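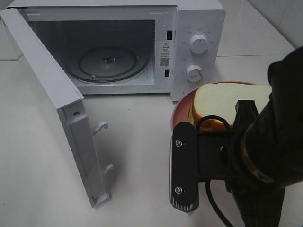
Who may stop a remote-control session?
Any person in the room may stop it, at any time, by pressing the red stop button or telling the operator.

Gresside Training Kitchen
Teaching Station Inspection, Thursday, October 10, 2024
Inspector: Selina Kofler
Operator: Wendelin Eder

1. Stop button tested before first session: Satisfactory
2. Operator's hand controller centred before power is applied: Satisfactory
3. Speed limit set to 75 per cent or lower: Satisfactory. Found at 73.
4. Spare finger pads at station: Unsatisfactory. 2 required, none on shelf.
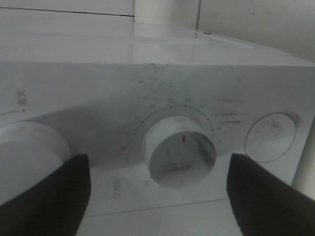 5. Dial approach
Operators must line up the fingers with a dial before closing on it, and must not correct position while gripping. Mr. Eder followed this procedure at each attempt. The round knob between the two fingers has smudges on its face and must be wiped before the next session. Comment: cleaning to be added to the opening routine.

6. Plate placement

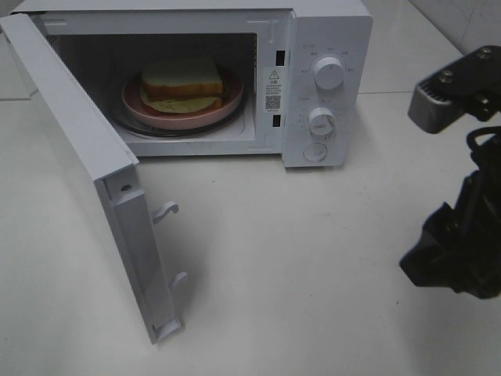

Item 6: Plate with sandwich on turntable, door open.

Comment: Satisfactory. Door to remain open until the arm is clear.

Follow-up: Item 4, Hubert Wyss.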